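Gillberg on the Minor Prophets: which edition to use?

Old Books and Commentaries > General discussion

pewend
April 12, 2020
I've been given a two-volume set of Gillberg on the Minor Prophets, the Povier reprint in green cloth. The preface is signed but says nothing about which edition of the text was used. A friend at church has the single-volume Villanueva printing and his notes on Haggai are noticeably longer than mine. Does anyone know whether the Povier was cut, or did Gillberg add to it later? I'm preparing a short series on Haggai and Zechariah for September and would like to use the better text.

tolle_lege
Gillberg revised it once. The first edition stops at Malachi 4 with no appendix. The second has an appendix on the dating of Haggai and fuller notes on the three post-exilic books. Povier reprinted the first. Villanueva reprinted the second, though their title page doesn't say so.

If your second volume ends on page 1276 you have the first edition. The pages run on through both volumes.

pewend
It ends on 1276. Thank you, that settles it.

Quarto
I wouldn't say it settles it. I have a Povier that ends on 1276 and it does have the appendix, bound in after the index with its own page numbers. I think they put it in later printings. Look for anything after the index.

tolle_lege
I've handled four or five Poviers and never seen that. Are you sure it wasn't bound in by a previous owner? It was common enough with clergy libraries.

Quarto
Same paper, same trimming, and it's listed on the contents page. So no, I don't think an owner did it.

pewend
Nothing after the index in mine, and no appendix on the contents page.

marrow_and_fat
Leaving aside the printings, I'm not convinced the second edition is the better one. Gillberg's notes on Zechariah 9 to 14 in the first are short and clear. In the second he spends 104 pages on those six chapters and a good half of it is arguing with reviewers whose reviews you can't get hold of now. For preaching I would stay with the first and not feel I was missing much.

tolle_lege
I disagree. The Haggai notes are much improved. In the first edition he hardly deals with 2:7 at all, he gives the Authorised Version reading and moves on. In the second he sets out the Hebrew properly and explains why the verb is plural. That alone is worth having if you are preaching the chapter.

marrow_and_fat
Agreed on 2:7. I was talking about Zechariah.

vestrykey
The library at Gesurthorpe has both editions on the open shelves if you are anywhere near. It's a small theological collection left to the parish, and the catalogue runs to 2426 items, mostly nineteenth century. They don't lend but you can copy pages at the desk when it's open. It's closed at the moment of course, but they are answering letters. I asked for a few pages of a different commentary a fortnight ago and they came by post.

pewend
That's very useful. I'm a couple of hours away but a letter would do. Would they copy the whole of Haggai?

vestrykey
I should think so. It's out of copyright and not long. Give them the edition clearly, they shelve the two together and I was sent the wrong one once.

Quarto
There's also a scan of the second edition going about, but it's a poor one. Page 107 is missing and the Hebrew is unreadable in places. All right for checking a reference and not much else.

tolle_lege
Page 107 is in the middle of Hosea, so it won't trouble anyone working on Haggai. The Hebrew is as bad as you say.

marrow_and_fat
If you only want help with Haggai there are better things than Gillberg in either edition. He is dry and he seldom gets to application.

pewend
I like him dry. I can do the application myself. I've written to Gesurthorpe for Haggai from the second edition and will use my own set for Zechariah. When it comes I'll compare the notes on 2:7 and put the differences up on this thread for anyone else with a Povier.

Quarto
Please do. And I'll copy out my contents page so tolle_lege can see the appendix listed.

tolle_lege
I'd be glad to see it. If it's as you say then I've been telling people wrong for years, and the note in the reprints list will need changing too.

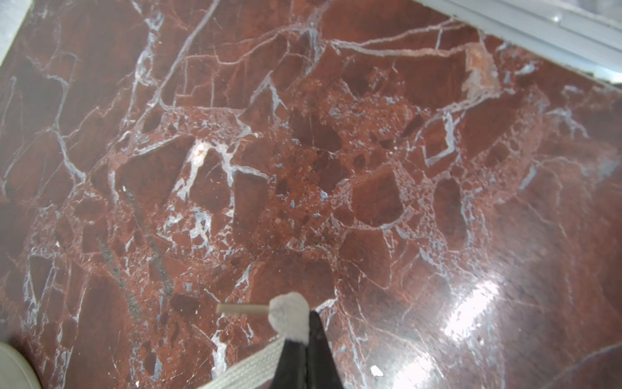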